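Preprint, secção 4 | Joana Correia e Kristýna Ševčík | outubro
44 partilhas · 32 comentários

4. Dia aberto: demonstração da recolha com pinça manual

4.1 Contexto da visita

A demonstração fez parte do dia aberto do laboratório de Prestdale, numa sexta-feira, entre as 14h e as 18h. Objectivo duplo: mostrar a visitantes sem formação técnica como se recolhem demonstrações de manipulação sem robô, e ver se um operador novo consegue usar a pinça com instruções mínimas. Nada de braço nesta fase. Só a ferramenta de mão, a câmara no punho e roupa.

A tarefa escolhida foi dobrar e empilhar vestuário. É a mesma do conjunto Vuneck (secção 3), o que permite comparar. Ao todo 348 episódios durante a tarde, dos quais 44 rejeitados na triagem, quase sempre por perda de seguimento da pose quando a mão roda depressa demais.

4.2 Procedimento

Cada visitante via primeiro um vídeo curto, depois ficava com a pinça. Instrução única: pegar, dobrar, pousar na pilha. Sem correcções durante o episódio. A segunda autora anotava as falhas em papel, passadas depois para a folha comum (faltam duas páginas, ver apêndice B). Peças com padrão forte foram incluídas de propósito, porque no ensaio de Manzano os tecidos lisos e escuros davam poucos pontos para o seguimento. Houve tambem episódios em quartos, fora da sala principal, com a luz da janela e sem iluminação extra.

A Figura 1 mostra o trabalho visto da câmara da ferramenta. 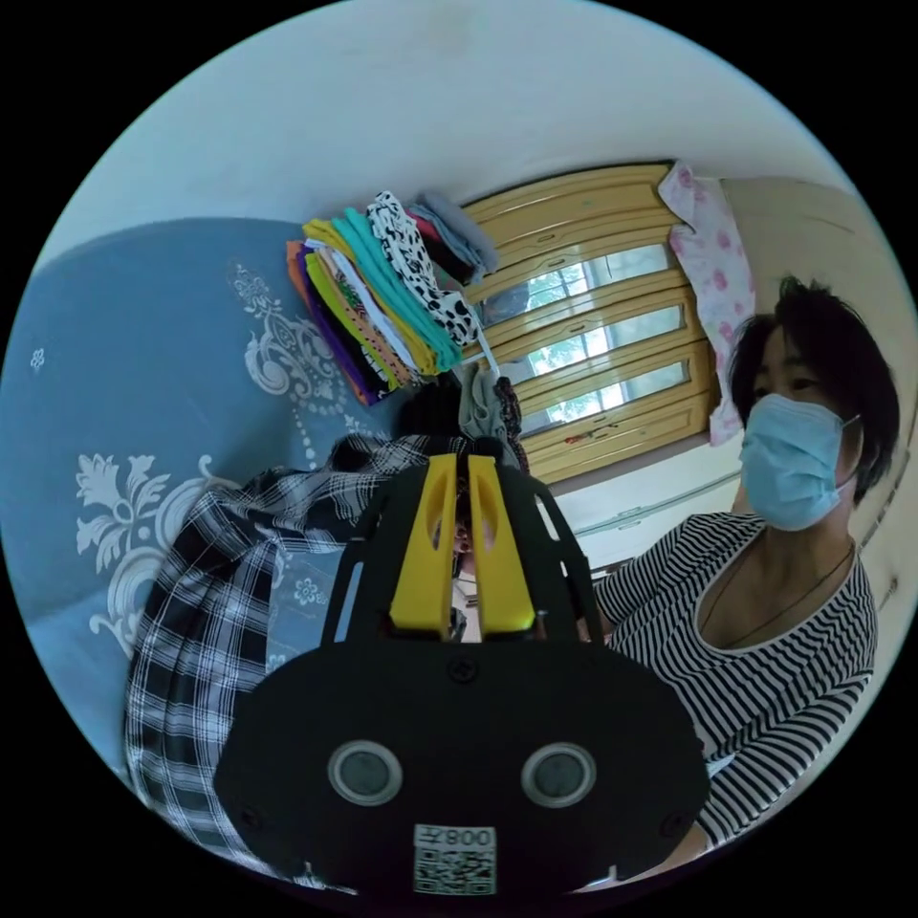

Figura 1. Vista da câmara da pinça: dedos amarelos, camisa axadrezada sobre a colcha azul e pilha de roupa dobrada.

A duração média por episódio foi de 32 segundos, com grande dispersão entre visitantes. Os mais lentos não foram os piores, pelo contrário, os seus episódios passaram quase todos na triagem. Juntando a sessão ao material anterior ficamos com cerca de 1043 episódios utilizáveis, ainda sem separar por tipo de peça.

4.3 Observações

Dificuldade mais referida: a abertura dos dedos. Vários visitantes apertavam o tecido cedo demais e arrastavam a peça em vez de a levantar. Segunda: o peso no pulso ao fim de alguns minutos. A versão Drorkley da pega já altera o ângulo, mas não chegou a tempo da visita. Fica por medir se o ganho se mantem com operadores experientes. Os resultados do treino com estes dados estão na secção 5.

Artigos relacionados
- Vuneck: um conjunto de demonstrações de dobragem de roupa
- Seguimento de pose em tecidos lisos: notas do ensaio de Manzano
- Pega Drorkley, ergonomia e primeiros testes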